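# "Ask me what it does on the second try"

Corina Cârstea has a habit of answering a question about success rates by asking what was left out. I had come to Andville to hear about the bin-picking method her group has been putting forward since June, the one with the large claim attached, and I'd barely sat down when she told me the large claim was mostly my trade's fault.

"We wrote that the arm learned to pick without labelled pictures," she said. "Then somebody wrote that it learned on its own. Those are two very different sentences."

The method is simple enough to explain over a cup of tea. The arm tries a grasp in a metal bin, the software records whether the fingers closed on something, and the record is used to score the next guess. There is no person drawing outlines round objects on a screen. The group ran 500 grasps to train it and kept 227 more aside for the test. On those test grasps, Cârstea says, it did better than the hand-tuned planner they had used before. She wouldn't give me the gap as a single number, and I asked three times.

"Because it depends on the bin," she said, the third time. "Give me long bars lying flat in the middle and I look like a genius. Lean one against the wall and I look like someone who should have stayed in bed."

Walls are where I think the method is weakest, and to her credit she brought them up before I did. A gripper has width. A bar pressed against the side of a box leaves one finger with nowhere to go, and the arm has to push, or come in at a slant, or give up and take something else. The learned version mostly takes something else. If you score each grasp separately, as the paper does, that counts in its favour. If you want the bin emptied, it counts for very little.
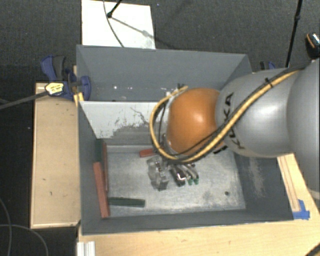
Valentin Ardeleanu wrote most of the scoring code and was less patient with me on this point. "You're describing a different task," he said. "We never said we empty bins. We said we choose grasps."

I read him the title of the paper, which has the word "clearing" in it.

"Yes," he said. "I argued against that."

There is also the matter of how a success gets recorded. The system calls it a success when the fingers stop before they are fully closed. Something is between them, so something has been picked. But a finger can jam on the bin, and a thin part can be held by one corner and dropped on the way out. Ardeleanu went back through the training grasps by eye and found 40 that had been marked good and were nothing of the kind. He fixed them by hand and trained again.

I asked whether that didn't count as labelling.

"It counts as cleaning," he said.

Cârstea, across the table, said she would call it labelling, and that the next version of the paper would too.

The person I most wanted to hear from was Paraschiva Anghel, who works at Iordache and was sent the software to try on her own parts. She hasn't published anything and isn't planning to. When I rang her she had the notes open. She had run it for 77 grasps before stopping.

"It was fine," she said. "It was a bit better than ours on the easy stuff and a bit worse on the awkward stuff, and we bought the thing for the awkward stuff."

Had she trained it again on her own bin, as the group suggests? She had not. "That's a day of a machine doing nothing useful. I'd need to be sure of what I was getting at the end."

I put this to Cârstea, expecting an argument. She said Anghel was right to stop, and that a method which needs retraining for each new bin ought to say so on the first page. It is on the sixth at present. What she would defend is the narrower result: trial and error, scored crudely, gets you to a decent first grasp with no one drawing outlines. She thinks the second grasp is the interesting one, after the first has missed and shoved everything along, and they have no figures for that yet. Ardeleanu is rewriting the logging so that each attempt is tied to the one before it. He expects the numbers to go down.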